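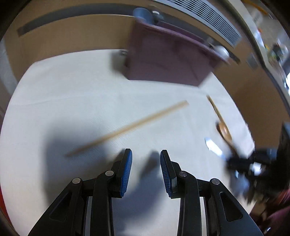 Light grey tablecloth, a few utensils on it.

Search notebook Enter keywords Go

October 5, 2022

Spent most of the day on the linen dye trials, and what a pleasant day it was, even with the Nirska batch giving me grief again. I ran swatches 17 to 23 through the walnut bath (the weaker one, Graham, before you ask) and left each in for 20 minutes, with the lid on and a good stir whenever I remembered.

The Pickering cloth takes color beautifully and I could go on about it all afternoon. The Nirska comes out streaky along the fold every time, and I suspect there's still some finish in it. Next time I'll scour it twice and use the big pot, so it has room to move.

Graham Bickerstaff called over from Fulton about the Cendow order. They want $1,675 for the full bolt, delivered in November, and I said I'd like a sample yard first. He's a patient man and promised to ask!

Still to do: label the swatches, rinse out the alum jar, and find my good notebook pen, which I had at lunch.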